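Notebook – Trestudgate repair shop
10/10/20

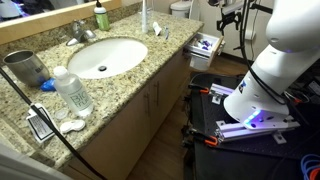 Went back to the Phan house this morning to take the second set of moisture readings. Family of 5 is still living in the front two rooms. The back bedroom and the hall closet are closed off with plastic sheeting, same as last visit. The supply line that failed in July has been replaced and held pressure on the gauge for the whole time I was there, so I'm treating the plumbing side as done. What is left is drying, drywall and floor, in that order.

Readings, back bedroom, pin meter, all taken at four inches above the floor:
North wall, left of window: 14
North wall, right of window: 19
East wall, near closet: 23
East wall, corner: 26
Closet back panel: 27

The east wall is barely better than last time. I pulled the baseboard at the corner and the bottom plate behind it is dark and soft on the face. A screwdriver goes in a quarter inch and then stops. I don't think it needs replacing along the full length, but I want Umut Altıntaş to look at it before anybody closes that wall. He did the plates on the last house on that street and has a better feel for when to sister and when to cut.

Cut the drywall on the east side up to 24 inches. Insulation behind it was matted down and heavy. Bagged it, and left the bags on the driveway side. They need to go in the next truck. The insulation on the north side looked all right where I could get a hand behind it, so I left it alone for now.

Dehumidifier: the small unit had shut itself off with a full bucket. Mrs. Phan says she empties it before work and again at night and it fills in between. I ran a hose from the drain port out through the window gap and taped around it, so she won't have to carry the bucket anymore. Check the tape next visit. Fan is now pointed along the wall instead of straight at it.

Money, for whoever does the sheet this week. The landlord's insurer has the building claim and we have heard nothing since the adjuster's visit. The family had no renters policy, so their own things are not covered by anybody. We have 2187 dollars left in the household line for them. Out of that I'd like to hold back 500 for flooring in case the landlord drags on it, and use the rest for beds and a dresser. The kids are on air mattresses and one of those has a slow leak. Lolanora said they could get us twin frames at cost but needed a firm number. I told them 4 and that we'd confirm.

Bitby called while I was on site. The drywall order is split. Half is ready for pickup and half is on back order with no date. I asked them to hold the whole thing until we have a wall dry enough to put it on, and they were fine with that. No storage fee so far. Get that in writing.

Things I did not get to:
The ceiling stain in the hall. It is dry to the touch and reads low, but I want to see it from above. Attic ladder is in the other van.
The outlet on the east wall. Breaker is off and tagged. Needs to be opened and looked at by the electrician before the wall goes back.
Photos of the closet contents for the family's loss list. Mrs. Phan has started one by hand and it is good, room by room with what she remembers paying. She asked if receipts are required. I said to write down what she has and we would find out. Somebody please find out.

One note on how we schedule these. This house waited eleven weeks between the leak and our first visit, and the wall cavity sat closed that whole time. If we had sent one person with a knife and a fan in the first week, most of the east wall would have been saved. I'd rather do short early visits on every house on the list, even if it means the finish work slips – a wall with a hole in it is something people can live with for a while. Want to talk about this when we next set the route.

Next visit: bring the long pins, the attic ladder, contractor bags, another roll of the wide tape. Pick up the bigger dehumidifier if it is back from the other job. Umut to meet me there if he can.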